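Home | About | Jobs | Call for Participants | Shop | Contact

Wanted: people who put glasses away (paid, part time, no experience needed)

Hi! I run a very small studio that works on one narrow subject – how people store their cups, glasses and goblets at home, and what kind of rack, shelf or stand makes that less annoying. I'm looking for 20 people to come in and hang up goblets for money. If you have ever tipped a wine glass off a drying rack with your elbow and said a bad word, please keep reading.

The project is called Fillia. It's a guide to tabletop glass storage, meant for people with small kitchens and no cabinet to spare, and it's going to cover the hanging racks, the trees, the pegs, the under-shelf rails and the plain old dish towel on the counter. I've been writing it since June and I have plenty of opinions of my own by now (too many, if you ask anyone who has had dinner with me), so what I need is other people's hands.

What you'd be doing

Mostly, you'd be sitting or standing at a table with a rack and a few stemmed cups and putting one onto the other. Then taking them off again. Then doing it with your other hand, or while you're carrying something, or after I've turned the rack so the arms point the wrong way. I'll ask you to talk while you work if you feel comfortable doing that. Some people mutter, some people give a full speech, and both are fine!

The second half of the session is a tidying task. You get a table with some everyday things on it and you put it in an order that makes sense to you. There's no correct answer and I won't hint at one. I am very interested in where people put the pencils. You wouldn't believe how differently two people can handle a cup of pencils when there's a glass rack next to it – one slides it to the far corner before touching anything else, the other works around it for the whole session and never seems to see it.

After that we have a chat over coffee. I'll ask what you've got at home, how many glasses you really use, which ones live at the back, and whether you hang them, stand them on the foot or stand them on the rim. People get heated about foot versus rim. I used to be a rim person and I've softened on it.

How long and how much

Each session is 2 hours, and everyone does two of them, at least a week apart. The gap matters because I want to see what you do when the rack is a little bit familiar. You'll be paid 186 dollars once you've finished both, and if you have to drop out after the first I'll pay you half of that with no hard feelings. Parking is free on the street behind the building, and there's a bus stop close by.

Who I'm looking for

Adults of any age, any height, left-handed or right-handed. I'd especially love to hear from left-handed people. I only have a few so far and they do such interesting things with the curly arms on a rack. I'd also like to meet people who find gripping or reaching hard, whether that's from arthritis or an old injury or something else. The table can be raised and lowered, there's a chair with arms, and you can stop whenever you like. Tell me what you need when you write and I'll set things up before you get here.

You don't need to own nice glasses. You don't need to drink wine, either – I barely do. If you've worked in a bar or a restaurant you're welcome too, but please say so in your message so I can keep track. Bar people are fast and they make everyone else look like they're wearing mittens.

The one thing I can't work around is that you need to be able to come in person, both times.

The racks and cups

I've got a shelf of stands from thrift stores and yard sales plus a few prototypes from Prothero, a little workshop that bends wire for us. They've been very patient with me and my emails about hook angles. A good rack arm has to be open enough that you can slide the stem in without looking, and closed enough that the foot sits there and stays put when you brush past it. That's a hard balance to find, and I have strong feelings about racks with the arms all crowded up near the post. You hang one goblet and the next one has nowhere to go.

The cups are plastic, so please don't be nervous about dropping one. They come in different colors so we can talk about "the orange one" and "the pink one" without getting mixed up. It also makes it a lot easier for me to see later which one people picked up first. (The yellow ones get their own page in my notebook. We have two yellows and it causes no end of discussion.) 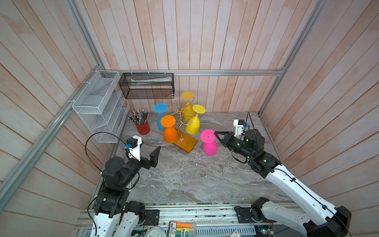 Four up and the pink one still on the table.
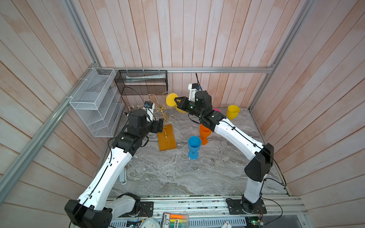 I should say a bit about how the days run, too. Sessions are in the Vukus building, second floor, with an elevator. Mornings start at 10 and there's an afternoon slot as well. I only book one person at a time, so you won't be watched by a waiting room full of strangers. Wear whatever you like, though very floppy sleeves and wire racks are not friends. If you'd like to bring someone along they can sit in the kitchen with the coffee and the good cookies.

I take notes by hand during the session and I'll send you a copy of yours if you want it. Your name won't appear in the guide. If I'd like to quote something you said, I'll ask you first, and you can say no.

How to apply

Send me a message through the contact page with the word Nokov in the subject line (that's the studio, and it helps me find you in the pile). Tell me which hand you write with, which days are good for you, and how your glasses are stored at home right now. A couple of sentences is plenty. A photo of your shelf is very welcome but please don't clean it up first!

Applications close on Sunday, October 4, 2026. I read everything myself and I'll write back either way, though it may take me a few days if lots of you get in touch. If the spots are filled and you'd still like to come, say so and I'll put you on the list for the next round – mugs, which stack badly and have handles, and I'm already looking forward to it.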